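I moved to Stoltthorpe in October with two suitcases, and for the first weeks I did not receive any parcels. Now it is December and every day there is something in front of the door of our building. Many of these things are cookies. I want to write a few words in defense of the small box of cookies, the kind you can buy in any supermarket, because I think people are too hard on it.

A colleague at Trelbridge, where I work, said to me that a supermarket box is "not a real gift." According to her, a real gift should be made by hand or should come from a special shop. She was very friendly about it, and she even sent me a link to Bakance, which is an online shop with big baskets full of jars, nuts and dried straw. I looked at the baskets for a long time. They are pretty, but I asked myself where a person puts such a basket when he lives in one room. I also asked myself who eats the fig mustard.

I spent two years in Nagano when I was younger, and there I learned to respect the small gift. If you went on a trip, even for one weekend, you brought back a box of something for the people at work. The box was not expensive. Everybody took one piece with tea, said thank you, and went back to the desk. No one had to write a long card or feel in debt until next year. I found this very restful. In my own family a gift was a serious matter, and my mother kept in her head a complete list of what every aunt had given and what it had probably cost.

So I have a preference for plain things: butter cookies, tea, a bar of chocolate. Best of all I like shortbread. It has flour, butter and sugar in it, and sometimes a little vanilla, and it does not become bad in three days if the person is not at home. It does not need the refrigerator. You can give it to a neighbor whose taste you do not know, and this is the situation with most neighbors.

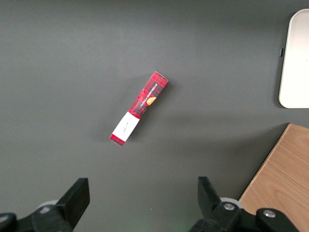
What changes a bought box into a gift, in my opinion, is a little handwriting. I do not mean a poem. A name is enough, or a name and one short line, on a white label of the cheapest sort. I bought a roll of these labels for the kitchen, to mark what is in the freezer, and now I use more of them for gifts than for soup. I do not wrap the box. Wrapping paper costs money, it is on the floor after one minute, and a red tartan carton is already more cheerful than most of the paper I could buy.

I know the arguments against this. One of them is that it looks lazy. Perhaps it does, to somebody who has a free Sunday and a big oven. My oven has two temperatures, cold and black, and I would not wish my baking on anyone. Another argument is that the price can be easily found. This is true, and I consider it an advantage. If my neighbor knows that the box was cheap, she can accept it without worry and she does not have to run to the store to buy me something back.

There is one argument which I take more seriously. Some people cannot eat butter, or wheat, or sugar, and a box of cookies tells them that you did not ask. I made this mistake last month with the man downstairs. He was very polite and gave the box to his grandchildren, but I was ashamed. Since then I try to ask first, even if it spoils the surprise. A surprise is less important than a person being able to eat what you bring.

This year I will write my labels at the kitchen table, slowly, because my handwriting in English is still not good. Then I will go up and down the stairs with a bag. If a door does not open, I will leave the box on the mat with the name on top.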